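새 보러 다니는 사람의 집안 살림 요령: 쌍안경, 덮개, 먹이통, 그리고 진흙 묻은 장화

인쇄하기 | 이메일로 보내기

새를 보러 다니기 시작하면 집 안 살림이 조금씩 바뀝니다. 저도 처음에는 쌍안경 하나 목에 걸고 나가면 그만인 줄 알았는데, 몇 해 지나고 보니 현관에는 장화가 늘어서 있고 부엌 찬장 한 칸은 해바라기씨가 차지하고 있더군요. 남편은 이제 포기했는지 찬장을 열 때마다 한숨만 쉬고 맙니다. 그래서 오늘은 탐조 이야기 대신, 다녀와서 집에서 하는 일들, 그러니까 닦고 말리고 넣어 두는 이야기를 좀 길게 해 보려고 합니다. 차 한 잔 따라 놓고 천천히 읽어 주세요.

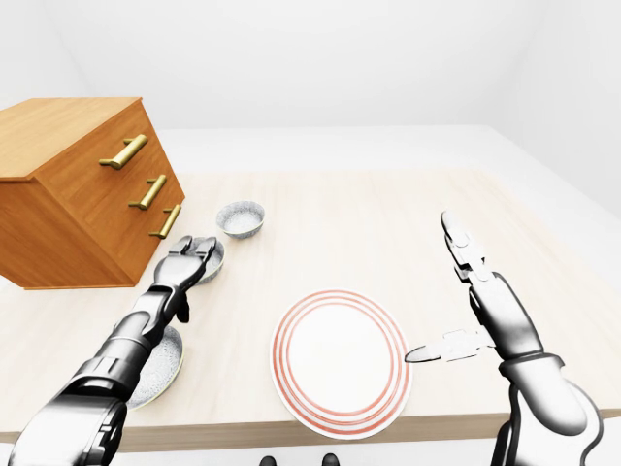 먼저 쌍안경부터 할게요. 저한테 오는 편지 중에 제일 많은 것이 렌즈 닦는 법이에요. 갯벌에 다녀오면 렌즈에 소금기가 뽀얗게 앉는데, 이걸 그대로 천으로 문지르면 절대 안 됩니다. 고운 모래가 섞여 있어서 코팅에 잔금이 가거든요. 저는 첫 쌍안경을 그렇게 망가뜨렸어요. 윗옷 자락으로 쓱쓱 닦았지요, 그것도 자랑스럽게!

순서는 이렇습니다. 고무 송풍기로 먼지를 불어 내고, 그다음 부드러운 붓으로 가장자리를 살살 털어 냅니다. 입으로 후 부는 것은 침이 튀니까 참으세요. 그러고도 얼룩이 남으면 렌즈 전용 세정액을 천 쪽에 한 방울 떨어뜨려, 가운데서 바깥으로 원을 그리며 닦습니다. 렌즈에 바로 떨어뜨리면 테두리 틈으로 스며들 수 있어요. 천은 두 장을 두고 한 장은 젖은 일, 한 장은 마른 일에만 씁니다. 세탁할 때는 섬유유연제를 넣지 마세요. 기름막이 남아서 다음번에 닦을 때 온통 뿌옇게 번집니다.

접안부 고무는 따로 챙겨야 해요. 선크림과 땀이 제일 많이 묻는 자리인데 다들 그냥 지나치시더라고요. 돌려서 빠지는 것은 빼서 미지근한 물에 주방세제를 아주 조금 풀어 씻고, 그늘에서 말렸다가 끼웁니다. 빠지지 않는 것을 억지로 당기지는 마시고요. 그럴 때는 물기를 꼭 짠 면봉으로 충분합니다.

비를 맞고 온 날은 마음이 급해도 드라이어를 꺼내지 마세요. 더운 바람은 고무를 상하게 하고 안쪽에 김이 서리게도 합니다. 겉의 물기를 눌러 닦고, 덮개를 모두 연 채로 선풍기 약한 바람이 지나는 곳에 하룻밤 둡니다. 가죽 가방이나 천 가방에 바로 넣는 것이 제일 나빠요. 예전에 같이 다니던 차이왓 시리완 씨가 장마철에 쌍안경을 가방째 옷장에 넣어 두었다가, 꺼내 보니 렌즈 안쪽에 실 같은 곰팡이가 피어 있었답니다. 수리비가 새로 사는 값과 비슷했다니 남의 일 같지 않았어요.

보관할 때는 뚜껑 달린 통에 실리카겔을 넣어 두면 좋습니다. 색이 변하는 것을 쓰면 바꿀 때를 알기 쉽고요. 저는 주스우드라는 동네 목공소에서 짜 준 상자를 쓰다가, 나무 상자는 아무래도 습기를 타서 쌍안경은 밀폐통으로 옮기고 상자에는 장갑과 수첩을 넣어 둡니다. 방습제를 넣었다고 마음 놓지 말고 한 달에 한 번은 꺼내서 초점 바퀴도 돌려 보고 창밖도 한 번 내다봐 주세요. 물건도 자꾸 써 줘야 말을 잘 듣습니다.

이제 먹이통 이야기예요. 마당이나 베란다에 먹이통을 달아 두신 분들, 혹시 마지막으로 씻은 것이 언제인지 기억나세요? 야단치려는 것은 아니고, 저도 한때는 씨앗만 부어 주면 다 되는 줄 알았습니다. 그런데 바닥에 젖은 껍질이 쌓이면 병이 옮기 쉬워서, 오는 새들한테 오히려 해가 될 수 있대요.

저는 2주에 한 번 씻습니다. 남은 씨앗은 아깝더라도 버리고, 더운 비눗물에 담가 병솔로 구석구석 문지른 다음, 물 아홉에 가정용 표백제 하나를 섞은 물에 10분 담가 둡니다. 표백제는 식초나 다른 세제와 절대 섞지 마시고 창문을 꼭 여세요. 흐르는 물에 냄새가 나지 않을 때까지 헹구고, 속까지 바싹 마른 다음에 씨앗을 채웁니다. 설거지 솔과는 따로 쓰셔야 해요. 저는 손잡이에 빨간 고무줄을 감아 두었는데 그래도 가끔 누가 그걸로 냄비를 닦고 있어서 소리를 지르게 됩니다.

씨앗은 서늘하고 마른 곳에, 뚜껑이 꽉 닫히는 통에 두세요. 여름에는 많이 사 두지 않는 편이 낫습니다. 저는 언젠가 싸다고 큰 포대를 들여놓았다가 쌀벌레 비슷한 나방이 온 집 안을 날아다니는 것을 보았어요. 그 뒤로는 새로 산 씨앗을 작은 봉지에 나누어 며칠 얼렸다가 통에 담습니다. 냉동실에 넣을 때 이름을 꼭 써 붙이세요. 안 그러면 식구 중 누군가가 밥에 넣습니다.

장화는 들어오는 길로 씻는 것이 제일 편해요. 진흙이 굳고 나면 일이 두 배가 되거든요. 밑창 홈에 낀 흙은 낡은 칫솔이나 나무젓가락으로 파내고, 안쪽에는 신문지를 구겨 넣었다가 한두 시간 뒤에 마른 것으로 바꿔 줍니다. 습지를 여러 곳 다니시는 분이라면 풀씨나 흙이 딸려 가지 않게, 떠나기 전에 그 자리에서 한 번 털고 오는 버릇을 들이시면 좋겠어요. 난로 앞에 세워 말리는 것은 말리고 싶습니다. 고무가 갈라져요.

방수 재킷은 또 어떻고요. 이것을 안 빨고 아끼는 분이 참 많은데, 때가 끼면 물을 튕기는 힘이 도리어 떨어집니다. 지퍼를 모두 올리고 주머니를 비운 뒤에 방수 의류용 세제로 약하게 돌리세요. 주머니는 꼭 두 번 보시고요! 저는 도감에 끼워 두려던 깃털 그림 쪽지를 그렇게 여러 장 잃었습니다. 건조기를 써도 되는지는 안쪽 꼬리표를 보고 따라 하시면 됩니다.

젖은 수첩 살리는 법은 은고지 브릭스 씨가 편지로 알려 주신 거예요. 책장을 억지로 떼지 말고 부채처럼 세워 겉물을 빼고, 몇 장마다 키친타월을 끼워서 무거운 책 밑에 눌러 둡니다. 타월은 아침저녁으로 갈아 주고요. 연필 글씨는 거의 그대로 남는데 수성펜은 번져서 손쓸 수가 없다고 합니다. 저도 그 편지를 읽고 나서 필통에서 수성펜을 다 뺐습니다.

삼각대를 쓰시면 다리 잠금쇠도 풀어서 한번 들여다보세요. 바닷가에 다녀온 뒤에는 맨 아랫단까지 뽑아서 맹물 적신 수건으로 소금기를 닦고, 다리를 편 채로 말립니다. 접어서 세워 두면 안쪽에 물이 고여요. 뻑뻑하다고 식용유를 바르셨다는 분이 계셨는데, 모래가 들러붙어 더 고생하십니다. 설명서에 적힌 윤활제를 아주 조금만 쓰세요.

보온병에서 나는 묵은 커피 냄새는 베이킹소다 한 숟갈에 더운물을 붓고 뚜껑을 연 채 하룻밤 두면 많이 가십니다. 뚜껑 안쪽의 고무 고리를 빼서 같이 담그는 것을 잊지 마세요. 냄새는 대개 거기 숨어 있더라고요.

10월이 되면 저는 장갑과 모자를 꺼내 볕을 쬐어 주고, 구멍 난 손가락 끝을 깁습니다. 바느질 솜씨가 없어서 색이 다른 실로 얼기설기 꿰매 놓는데 따뜻하기만 하면 그만이지요. 장갑 손질하는 법과 겨울에 물그릇이 얼지 않게 하는 방법은 다음번에 이어서 쓰겠습니다. 좋은 방법을 아시는 분은 그 전에 편지 주세요.

인쇄하기 | 이메일로 보내기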